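Tips Before You Spend Money on a Teach-by-Hand Tidying Kit

Filed under: Workshop and Home Office

Several readers have written in about the Risent kit, so I gave up most of February to it. The pitch goes like this. You rent a pair of handheld grippers, pick up your own clutter with them for a while, send the recordings off, and the company loads the results onto a small tidying arm that you also rent. The brochure calls it "housework you only do once." I have been writing about mops and label makers for too long to swallow that whole, but a few things I learned may save you some grief.

Clear the floor first. The kit comes with more cord than you'd guess, and your own chargers make it worse. Coil what you can, tape down what you can't, and keep the loops away from where you plan to kneel. Bare wood is easier than carpet.

Start with something that has a handle. Toys on sticks, wooden spoons and paintbrushes all give the jaws a fair chance. Coins and paper clips will ruin your evening. Save those for the junk drawer, where they were doing fine.

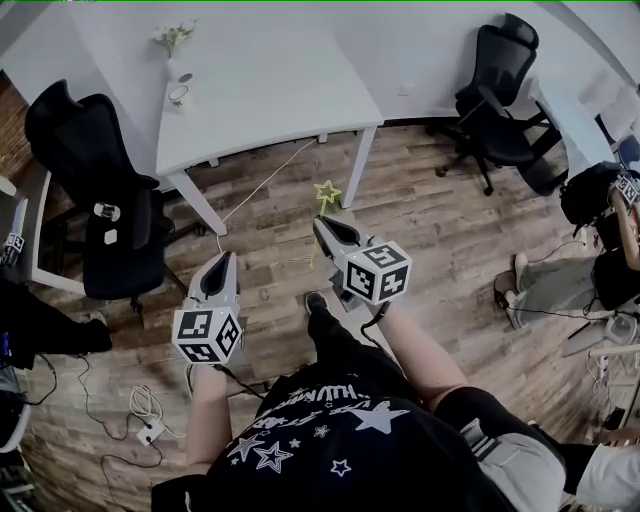
Grippers, one star wand, and plenty of cable on the floor.

Move anything breakable before you begin. You will be watching the jaws and not your elbows. A vase on a desk corner is a vase you will be sweeping up later.

Don't crowd the room. The Iken add-on lets a second pair of grippers record at the same time, and the sales page makes that sound like twice the work done. In my den it was mostly people backing into chairs. If you do share, give everyone a patch of floor and stick to it.

Wipe the finger pads with a damp cloth and let them air dry. Skip the furniture polish – it leaves a film, and a slick pad drops things.

Now the money. The starter plan wants 2,000 recorded pickups. I quit at 231 with a sore wrist and a very clean den, cleaned by me. The arm managed the wooden spoons well enough and kept shoving a slipper under the bookcase. Padilla rents a similar set with a lighter grip, and I liked holding it better, but the recording quota is no kinder. For 80 dollars, the Indthorpe rolling bin and a long-handled grabber did the same job the day I bought them.
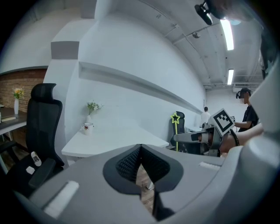 Can I teach it one room and use it in another?

Only up to a point. Mine got confused when I moved a lamp, so I'd plan on recording again in each room and wouldn't pay for the whole-house plan until you've tried 2 rooms on the basic one.

If you rent anyway, read the return terms before you open the cable bag. Mine had a repacking fee on page two.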